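Getting a yellowed white tabletop even again before selling?

Home & Garden > Furniture > Cleaning and repair

saltbox_222
Posted October 12, 2024

Hi all, hoping for quick help. Moving out of our apartment in Drutby at the end of the month and the landlord wants the kitchen table left in "original condition." It came with the place. White top, matte, no idea what brand. Half of it sat by the window for 6 years and the other half had a tablecloth on it most of that time. So now two different whites. Not stains exactly. Just a warmer patch where the sun hit.

Tried so far: dish soap, baking soda paste, window cleaner. Nothing. Baking soda maybe took off some grease but the color diffrence is the same. Landlord is hinting at keeping 900 out of the deposit which seems nuts for a table.

Is this fixable or do I paint it? And if I paint, does he get to complain about that too?

pinetar
Depends what the top is made of. Do this first, before anything else. Flip it over or look at the edge. If you see a thin layer over brown board, that's laminate or melamine and you can't sand it. If it's the same white all the way through, solid surface, you can sand lightly and it comes back. If it's painted wood you'll see chips somewhere, there are always chips.

For laminate, peroxide cream (the hair kind, from a beauty supply place) under plastic wrap, in the sun for a few hours. Works on old computer cases and fridge handles so worth a shot. Keep it moving or you get blotches. I did a shelf this way in July and it came out maybe 80 percent better, not perfect. Gloves!! It burns.

Also look at it under different bulbs before you panic. My kitchen has one cool bulb and one warm one and the counter looks like two colors every night, gray at one end and kind of pink at the other. Same counter. Swap the bulbs so they match, then look again in daylight with the overheads off.

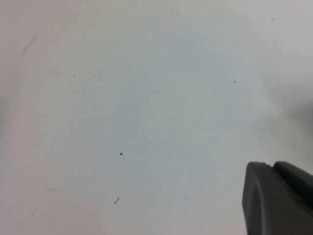

mossygate: agree on the bulbs, I spent a whole weekend scrubbing a desk and it was the lamp. But I would not do the peroxide on a rental. If it goes blotchy you own it. Take a sheet of plain printer paper, lay it on both halves in the daytime and compare. If the paper looks different too it's your light.

oldbrick
Don't paint it. Painted laminate peels and then he really does have a case.

Ordinary fading from sunlight is wear and tear in most places. You don't pay for that. Ask him in writing how old the table is and what he paid. If it was already used when you moved in, 900 is a joke. I rented from an outfit in Liem that tried this with a carpet and they dropped it as soon as I asked for the receipt.

Find your move-in checklist. If the table is listed as "fair" or not listed at all, you're fine. Call the tenant line for your county too, it's free, took me 30 minutes on hold but they knew the rules cold.

If you still want to do something, wipe it down with a melamine sponge, very light pressure, test underneath first. Those things will leave shiny spots on a matte finish if you lean on it. Ask me how I know.

saltbox_222
Thanks everyone. Looked at the edge, thin white layer over brown board so laminate I guess. Did the paper thing at noon. Paper looks the same on both sides and the table doesn't, so it's the table, oh well. Not going to risk the peroxide. Writing the landlord tonite and asking for the receipt.

Checklist says "table, kitchen, ok" and that's all it says. Is "ok" good enough?

oldbrick
I'd say so. Send him a copy of it with the letter and keep the original.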